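Products > Robotics > News

Tovo Releases Hand-Held Gripper Kit for Teaching Robots Household Tasks
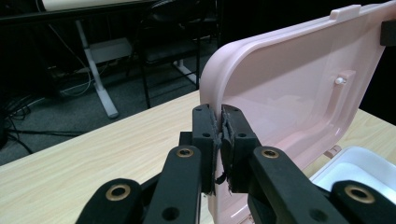
May 6, 2019 - Tovo today released the Grorum kit, a hand-held gripper that lets a person show a robot a task by doing it. The operator holds the tool, carries out the job at a table, and the kit records the motion of the hand and the opening and closing of the fingers. No robot has to be present during recording.

The kit ships with a first set of 1,201 recorded demonstrations. They cover 8 household tasks, including opening and closing lidded containers, folding cloths and putting dishes in a rack. All of them were recorded at Tovo's own office by staff who had no background in robotics.

"Lids were the hardest part of the set," said Corina Danzer, who heads product development at Tovo. "A lid is thin at the rim and it swings while you hold it. People adjust their grip without thinking about it. We wanted those small adjustments in the data, and they are difficult to get with a joystick."

Tovo's earlier system used remote control. An operator sat at a console and drove a robot arm through each task. Customers may continue to use that system, and recordings from both can be stored in the same file format. The company recommends remote control for work that needs the full reach of the arm and the hand-held tool for tabletop work.

The gripper has two parallel fingers with padded inner faces. The padding is a wear part and can be replaced by the user with a screwdriver. Spare pads are included in the kit. New operators complete a training session of 60 minutes before recording, with a printed guide that lists the starting position for each task and the most common mistakes, such as squeezing too early or turning the wrist faster than an arm can follow.

Baumgartner, a maker of kitchen storage products, has been testing the kit for seven months. "We record a task in the morning and check it on the arm after lunch," said Balthasar Kuster, test engineer at Baumgartner. "If it doesn't carry over, we go back to the table and do it again more slowly."

The Grorum kit is available now from Tovo and through its distributor Brellimex. A software update planned for August will add support for recording with two grippers at once. Current customers will receive the update at no charge.

Press contact: Augustina Fiadzo, Tovo

Filed under: Robotics, Training Data, Product News

Recent releases
Tovo Names Wendelin Rainer Head of Customer Support
Brellimex to Distribute Tovo Remote Control Consoles
Operator Guide for Tabletop Recording Now in Print

© 2019 Tovo. All rights reserved. | Contact | Back to top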